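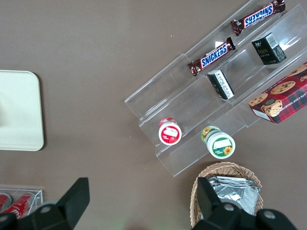

Home Issues Authors Submit Search

14 February 2023
Mio Miyazaki, Graham Hartley and Tamara Savchuk

2. How people choose from a shared snack table

2.1 Why the container matters

Most work on snack choice looks at the food: how sweet it is, how big the portion is, what the label promises. We love that work and we have borrowed from it freely. Still, anyone who has stood beside a break room table knows that people react to the dish before they get to the food. They slow down for some containers and reach into others while still talking to a coworker. Our interest is in that short moment, and it is a rich one!

A container does at least two jobs. It decides how much of each item can be seen from standing height, and it tells people something about manners. A stepped stand gives every item its own spot, so taking one leaves a gap that the next person can notice. A basket lets items slide together and closes over the gap. Hartley's earlier interviews in Curnby turned up this idea again and again. One office worker told him that taking the last thing from a shelf felt "like signing for it," while a basket felt "more like a handshake."

We find this fascinating, partly for how ordinary it is. People had strong views about dishes they had used for years and had never once been asked about.

2.2 Settings and materials

Observations took place in November at the Crabtree building in Curnby, where several small firms share a kitchen on each floor. The kitchens are nearly identical, with the same table by the same window, which made them a gift for a study of this kind. Tamara Savchuk placed the containers each morning before the first arrivals and swapped them between floors at the end of every week.

Two kinds of container were used, a clear stepped stand and a shallow round basket (Figure 1). The snacks were single-serve and wrapped, and the same mix went out on every floor. We left off signs of any sort. In a pilot, even a small card saying "help yourself" changed how people behaved, mostly by making them read the card.

Figure 1. Round woven basket with a raised rim. The ribs of the floor fan outward from a knot at the center.

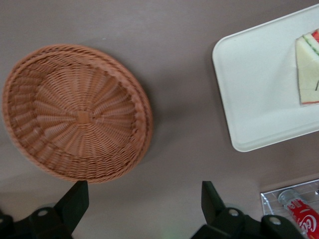
2.3 What we saw

Over the full period we logged nearly 2,000 visits to the tables, and 1,420 of them ended with a snack being taken. Of those, 679 were at a basket and the rest at a stand. On the face of it this is a small gap, and we would not build a theory on it. The pauses were much more telling.

At the stands, visitors tended to stop, look along the steps and then pick. Many leaned to one side to see the back row. At the baskets they reached first and looked second, often moving one or two items with a fingertip before settling. Groups behaved differently again – people who arrived together at a basket often passed snacks to each other, and we saw much less of that at the stands. Wayne Treloar, who coded the group visits, suggested calling this "dealing out," and the name stuck.

We were delighted by one pattern we had not planned for. Late in the day, when stocks ran low, visitors at the stands began to move the remaining items forward to the front step. They did this without taking anything. We have no good account of it yet, and would love to hear from readers who have seen the same thing in other buildings.

2.4 Limits

All the kitchens were in one building, and the people in them knew each other well. Strangers at a station or a clinic may act quite differently. Our logs also say nothing about hunger, which surely matters more than any dish.

Contact: Amber Haslam, editorial desk | © 2023 Stemodico | Back to top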